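Swapping brake pads before the Skukow track day

September 8, 2024

So I finally gave in and changed the pads on the little hatchback! I'd been running the same Risel set since January, and by the last outing the pedal was going long after 20 minutes (not what you want into the hairpin).

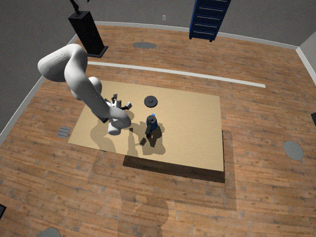

I went for the Sturnik ones in the end. They were 195 quid for the fronts, which stung a bit, but my mate's old set did two seasons. Bedding them in took ages – stop after stop from 100 down to a crawl, then a long cool drive home with the windows open.
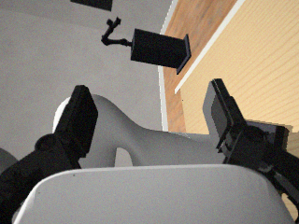
Fluid next, I think. Igwe do one that's meant to be good to around 300 degrees, and I've still got half a tin of the old stuff to use up on the trailer. Entry's paid, tyres are in the shed, and I still need to find my other glove.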